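Can a machine clear the table yet? In Adville, the answer is "sometimes"

ADVILLE – If you have ever stood over a table at the end of a long day and wished the cups and plates would carry themselves off to the kitchen, you will find plenty of sympathy at Istura. The small company has spent the better part of a year on exactly that wish, and in January it opened its doors for an afternoon so that neighbors, shop owners and a good many curious retirees could see how far along things are.

The short version is that the machines are getting better and are still a long way from being somebody you would leave alone with the good china. The longer version takes some telling, and the people at Istura were happy to tell it, over coffee, to anyone who asked.

Most of the work at the moment is done by people. They hold a gripper in each hand and go through ordinary chores with it, picking things up, turning them, putting them down again, while the movements are recorded. Those recordings are what the company's software, called Filteo, learns from. The chores are as plain as can be: setting out dishes, clearing them again, hanging up a shirt, straightening a shelf.
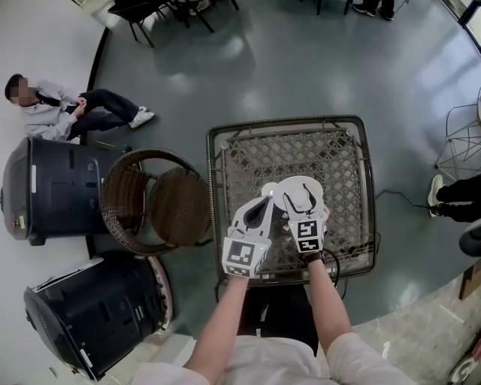
Working with a pair of hand-held grippers over a glass-topped table.

Tableware gets more attention than anything else, and visitors who tried it for themselves soon understood why. A plate lying flat gives you almost nothing to hold on to. With fingers you slide a nail under the rim without thinking about it, but with two stiff tips you have to come in from the side, or tip the thing a little, or nudge it to the edge of the table and catch it there. One woman who had waited tables for most of her working life got it on her second try and was given a round of applause (she took a bow, too).

Istura gave out some numbers from its own trials, and to its credit did not pick only the flattering ones. Asked to move a single cup from one spot on a table to another, the company's robot arm managed it 95 times out of a hundred. Asked to clear a whole table, with cups and saucers and spoons lying every which way, it got through the job without help only 34 times out of a hundred. The rest of the time it dropped something, missed something, or simply stopped and waited for a person to come and sort things out.

Speed is another matter. The arm took nearly 60 seconds to put away one place setting, and anybody who has worked a lunch rush will know what to think of that. The company says that it is not chasing the clock for now and would much prefer a slow machine that breaks nothing to a quick one that does.

The learning side of all this depends on seeing the same chore done many times in many different surroundings, and this is where a lot of home and shop robots have come unstuck in the past. A machine that has only ever known one tidy counter under one lamp can be quite lost when the counter is a different color or the sun comes in low across it. So Istura's people keep changing things around. They swap the dishes, they move the chairs, they work early and they work late.
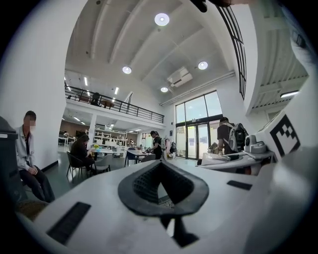 Shops may well see the benefit before homes do, at least if you go by the conversations that afternoon. A store has the same few jobs coming around every day, and it has somebody on hand when the machine gets into trouble. Folding is still out of reach for the most part, and soft things in general are hard, as a sweater never lies the same way twice. Even a clothing rack with just a few garments on it, like the one beside the glass doors, asks for a good deal of judgment: which hanger to take, how to free it from its neighbor, what to do when a sleeve comes along for the ride. Istura would like to have a machine that can return clothes from a fitting room to the right place on the floor, and it thinks this is a fair goal for a first product.

The owner of Zacharias, a housewares store in town, has already agreed to let the company try its arm there after closing time. The store will set aside 2 aisles, one with boxed goods and one with loose kitchenware, and the arm will be asked to put back items that customers have left in the wrong spot. A store employee will stay in the building throughout. If the trial goes well it will be carried on into the spring, and if it goes badly, the owner said cheerfully, there is a broom in the back room.

Not everyone came away wishing for a robot. Several of the visitors wanted to know about jobs, and it was good to hear the question asked out loud and answered without too much fuss. Istura's view is that the work it has in mind is the sort that gets left until last – the late tidying, the third trip back to the stockroom – and that stores it has talked to have trouble filling those hours as it is. A couple of people who do those hours now were less sure, and said so. They were invited to come back and look in on the store trial.

As for the kitchen at home, the company would not be drawn on a date. Homes are crowded and full of pets and children and things left on the stairs, and no two dishwashers are loaded alike, even in the same family.

Istura plans another open afternoon once the Zacharias trial is finished. Admission will again be free, and visitors will be welcome to try the grippers.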